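For our tourism planning project, our group had to design a family trip that a small agency could really sell. We picked a canoe and cabin week on the Caron, a slow river that runs from Plaltton down to Gotby. I'd never planned anything bigger than a birthday party, so this was a stretch!

We started in March by asking families what puts them off paddling trips. We got 56 replies, and most of them said the same thing – too much driving and too much gear to haul. So we cut the route to two overnight stops and let the agency van carry the bags between cabins.

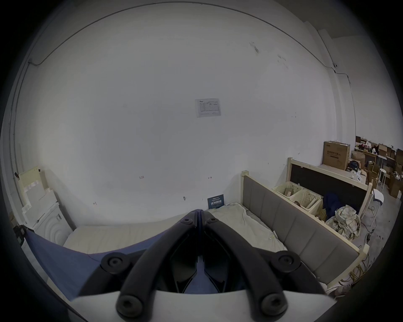
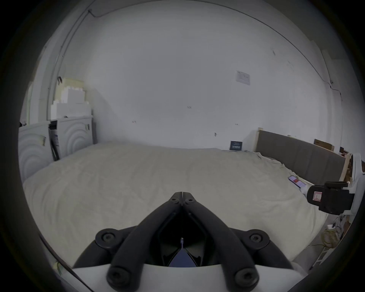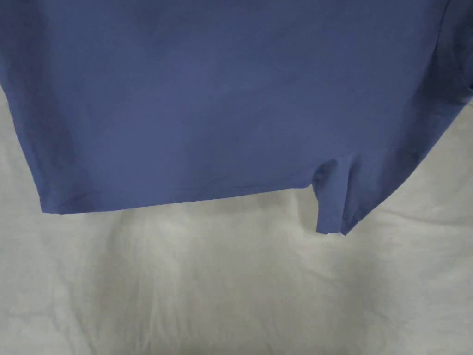
Department of Tourism and Recreation Studies

The money part took me forever. Our first price for a family of four was $3,134 for the week, and my group thought that was fine until we compared it with a plain cabin rental at Cernis Lake. We dropped the guided dinner in Gotby (I fought for it, I lost) and made the second canoe an add-on.

The day plan was more fun. Mornings are for paddling, and afternoons are open so kids can swim or poke around the old ferry landing. We also wrote a rainy day version, with the Plaltton boat museum and a long lunch.

If I did it over, I'd talk to the cabin owners first. Two of them don't take one-night bookings in summer, and we had to redo half the schedule the week before we turned it in.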